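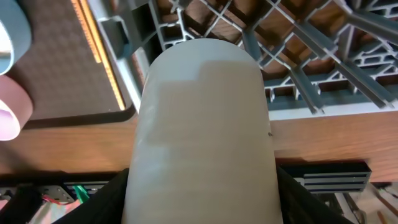 Ticket 346: Round timer and scoring app out of step on fight night setup
Opened by: Hae-won Yeo, Wivilell Boxing Club
Assigned to: Ingvar Vestergaard, Fusico support
Product: Rostis ringside timer, with Rostis Judge on tablets
Priority: High
Status: Resolved

Hae-won Yeo
We are running an amateur card in July and did a full rehearsal last night in the main gym. The wall clock and the bell work fine. The judges' tablets do not follow them. By the end of the third round the tablets were 11 seconds behind the wall clock, so the scoring screen for round three opened after the boxers were already back in their corners. On the next bout it was 14 seconds.

Setup is one timer unit at the timekeeper's table, the wall clock on a cable, and the judges' tablets on the gym wifi. Rounds are three minutes with one minute of rest. We updated the timer firmware the week before. The tablets were not updated that I know of.

I restarted everything between bouts. The tablets came back in step with the clock and then fell behind again.

Ingvar Vestergaard
Thanks for the detail. Please send me the following:

Firmware number from the timer (Menu, then System)
App version from each tablet (the gear icon, bottom of the page)
The log from the timer, saved after a bout with the problem in it

Also, does the gap grow during the round, during the rest, or all the way through?

Hae-won Yeo
Log is attached. Firmware is the current one. All tablets are on the version before the current one.

I ran a test bout this afternoon with an empty ring and watched one tablet the whole time. No gap in round one. At the end of the first rest the tablet was behind. It stayed behind by the same amount for all of round two, then got worse after the second rest. So it is the rest period.

Ingvar Vestergaard
That helps a lot. The log shows the timer sending the "rest start" message on time and the tablets answering late. Once a tablet answers late, it starts its own rest countdown from the moment it answered, and the delay carries over into the next round.

Please try these in order and stop if one fixes it.

1. Update Rostis Judge on all tablets. The newer version takes its time from the timer at every bell.
2. Turn off battery saver on the tablets. With battery saver on, the screen dims in the rest period and the wifi goes quiet.
3. In the timer menu, open Network and set Sync to "Every bell". After a firmware update it can go back to "Bout start only".

Hae-won Yeo
Did step 1 on all of them and ran two rounds. Better but not fixed. The tablets were 2 seconds behind after the first rest and caught up partway through round two.

Step 2, battery saver was on for every tablet. Turned it off. Same result as above.

Step 3, Sync was on "Bout start only". I changed it to "Every bell" and saved, but when I went back into the menu it had returned to the old setting. Tried it again and the same thing happened.

Ingvar Vestergaard
The setting will not save while a bout is loaded, even if the clock is stopped. The menu should tell you this and doesn't. I have reported it to the firmware team.

Go to Bout, choose Clear, and wait for the display to show dashes. Then change Sync, save, and switch the timer off at the back. Leave it off until the green light goes out before you switch it on again.

One more question. What else uses the gym wifi in the evening?

Hae-won Yeo
Cleared the bout first and the setting saved this time. Still there after a power cycle.

The wifi is shared with the front desk, the music system and anyone who has the password, so most of the members and parents. Ashour, our matchmaker, also streams the bouts from his laptop on it.

Ingvar Vestergaard
The stream could account for the late answers. I would put the timer and tablets on their own network. A basic router at the timekeeper's table is enough, and it does not need an internet connection. The scores stay on the timer until you export them.

If you do this, join each tablet to the new network and then choose "Forget" on the old one, or some will switch back when the signal drops.

Hae-won Yeo
We had a spare router in the office. Timer and tablets are now on it. Ran a full three-round bout with the stream going on the gym wifi and the music on. Tablets and wall clock matched at every bell. Ran it again with a stoppage in round two, restarted the clock, and it held.

One tablet did drop off and went back to the gym wifi. I had missed the "Forget" step on that one. Fixed.

Can we go back to the old firmware if something goes wrong on the night?

Ingvar Vestergaard
You can, but I don't recommend it on the day. Going back clears the bout list and the judges' names, and you would have to type them in again. If the tablets fall behind during the card, have the judges use paper cards and keep the wall clock and bell running from the timer. Those two do not depend on the network.

I am marking this resolved. The menu fault has its own ticket and you will get an email when the firmware is out. Reply here if the gap comes back and I will reopen it.

Hae-won Yeo
OK to close. Paper cards are printed.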